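The second life of scraps

There is a cupboard on my landing that no longer shuts. It holds a pair of curtains from a flat I left years ago, four of my father's shirts, a great deal of gingham and a bag labelled "bits". For a long time I felt guilty about it. Then I spent a morning with Angelica Rivera, and now I want a bigger cupboard.

Angelica makes patchwork in a former shoe shop in Nollness, a few doors up from the harbour. She has been at it since she was a teenager and reckons she still gets a little jolt of joy every time two fabrics that ought to hate each other turn out to be friends. I knew exactly what she meant within ten minutes. She put a mustard check beside a washed-out lilac floral, stepped back, and there it was – the whole table seemed to wake up!

What I love about patchwork is how greedy it is. It will take anything. Pyjamas, tea towels, the good part of a tablecloth with a burn in the middle. Angelica's largest quilt has 1,572 pieces in it, and she can tell you where a startling number of them came from. The dark green is a school skirt. The thin blue stripe is mattress ticking from her aunt's boarding house. One tiny triangle of orange came off a deckchair, and it was murder to sew.

She starts with colour and worries about pattern later. Everything gets washed, pressed and sorted into light, middle and dark, and she squints at the piles until the odd ones out show themselves. "If it looks too tidy, I add something ugly," she told me. Her ugly box lives under the cutting table and is, I promise you, a treasure chest.
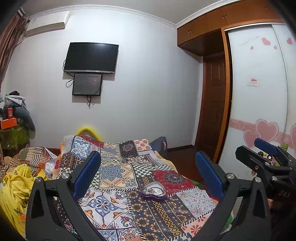
A patchwork print brings plenty of colour to a bedroom with pale walls.

You don't have to sew a stitch to enjoy the look, of course. Printed patchwork has been with us for generations, and I have a real soft spot for it. Ekene Amadi, who runs the fabric stall at Deltow market, keeps a whole shelf of the stuff and sells out most weeks. His customers buy it for beds, cushions, ironing board covers and, in one glorious case, the inside of a camper van. He likes it best in a plain room, where it can be as loud as it wants.

Ekene came to cloth through his mother, a dressmaker who saved every offcut in biscuit tins. He still has two of them and won't part with a thread. At home he is slowly piecing a quilt by hand, in the evenings, with the radio on – hexagons, the brave man. He is on his third winter and has got as far as the pillows.

If you fancy a go, both of them say the same thing: begin with a cushion. Cut your squares a decent size, keep your seams even and press as you go. Angelica runs a beginners' table in October, and people turn up with carrier bags full of old dresses and leave talking at top speed about borders.

I went home and pulled out my father's shirts. Two of them are now squares, stacked on the kitchen windowsill, and I've just found a brown corduroy I can't stand. It's going right in the middle.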